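Home Issues Articles For Authors Contact

3. Study area and methods

3.1. The rental housing of Volcombe

Volcombe grew quickly when the paper mill at Gristby was opened, and most of its small apartments were built for the families of the mill workers. After the mill closed, many of these apartments were divided or joined again, and a large part of them is now let to tenants who stay for a short period. The question of this paper is how these tenants judge the condition of the surfaces in their home at the moment of moving in, and how this judgment changes when they have lived there for one year.

We speak of "surfaces" in a simple sense: doors of cabinets, floors, walls, and the lines where these meet. Earlier work on tenant satisfaction has mainly looked at heating, noise and the size of rooms. Surfaces were often put together in a single item with the name "finish" or "decoration". In our opinion this is a loss, for the reason that a tenant touches a cabinet door many times a day and the condition of this door can become a matter of dispute when the deposit is returned.

3.2. Sample

The sample has 245 households, of which 97 live in Volcombe and the others in Gristby and in the Salem quarter of Ziltville. All households rented from a private owner. We did not include student houses, where the contract is usually for one room and the kitchen is shared. The first questionnaire was given in April, in the weeks when most contracts in the region begin.

Each household received a form with 15 items. The tenant marked every item on a scale from "not acceptable" to "as new". There was also an open field, which was used more than we expected, and many tenants wrote in it about cabinet doors.
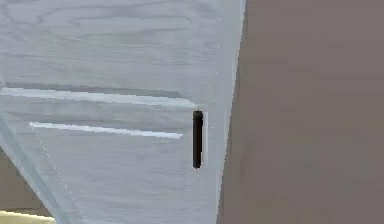 The word "clean" caused some difficulty in the pilot version of the form. For some tenants it meant that the surface had been washed, and for others it meant that it had no scratches or old paint. We therefore divided the item in 2 parts, one for dirt and one for wear. The agreement between members of the same household became better after this change, although it stayed low for painted surfaces. Painted wood grain is a special case, as a tenant can take a dark streak in the pattern for a stain, or a real stain for a part of the pattern.

We also had to decide what to do with items that the tenant left empty. An empty item can mean that the apartment does not have this surface, or that the tenant had no opinion. The interviewers were asked to check this by telephone. When the household could not be reached, the item was treated as missing and was not replaced with a mean value.

3.3. Items on floors

Floors were judged room by room. The form asked for the general color, for signs of wear near doors, and for the feeling when walking without shoes. Tenants in Gristby gave lower values to floors than tenants in Volcombe, also when the age of the building was taken into account. In the open field they often wrote about daylight. A light wooden floor shows every mark in the afternoon – the same floor may look perfect in the evening, under a lamp. The hour of the visit was for this reason added to the form, and owners were asked to allow a second visit if the first one took place after dark.

Figure 1. Light wooden floor with fine grain, beside a tall gray wall (computer rendering).
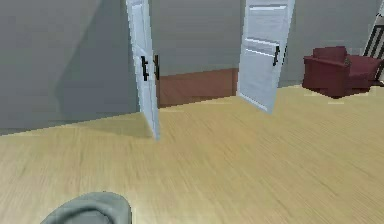
3.4. Items on walls

Walls were the most difficult part of the form. Tenants agreed well about holes and loose plaster, but they did not agree about color. Gray was described as "calm" by some and as "unfinished" by others, and both words were written about apartments in the same building. We did not try to correct for taste. We asked only if the tenant would repaint the wall at his or her own cost, and if the contract allowed it.

The line between wall and floor was given an item of its own. In older buildings of the Salem quarter this line is often covered by a strip that has been painted many times, and tenants regularly named it as the place where dust remains after cleaning. Owners, on the other hand, almost never mentioned it in their own inspection reports. This difference is treated again in Section 5, together with the disputes on deposits.
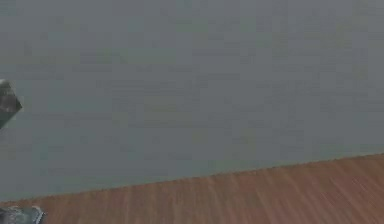 3.5. Analysis

The answers were treated as ordered categories. For every item we compared the value at moving in with the value after one year, and we report the share of households whose judgment became lower. Households that moved out before the second questionnaire were kept in the first part of the analysis and left out of the second. The results for the three places are given separately, as the contracts used in Ziltville contain a repair clause that is not common in Volcombe or Gristby.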